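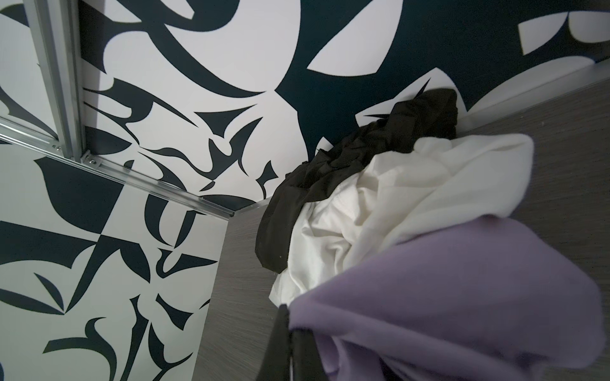 Black shapes sweep across a glossy white wall.

I was 55 when my migraines changed their minds about how they wanted to behave. For most of my life they'd been a thumping head and a dark bedroom, and then one September morning I was queuing for bread in Larkusstead and couldn't read the price labels. There was a shimmering zigzag where the numbers should have been! I thought I was having a stroke (do get that checked, by the way, I did, and quickly).

My GP called it aura. Mine lasts half an hour or so, and sometimes my fingers tingle and I lose easy words like "kettle". The headache may follow or it may not bother.

I've kept a diary ever since, and I'm up to 401 entries, plenty of them just "fine today". Skipped lunches are my worst trigger, with short nights close behind. Cheese, which I'd given up for 11 miserable months, did nothing at all, so cheese is back.

The nurse at the Mudcombe clinic went through my tablets and pointed out I was taking painkillers far too often, and that can bring on headaches of its own. Cutting down was a grim few weeks. I now take one early in an attack, with a biscuit, and go and lie down on the spare bed with the curtains shut.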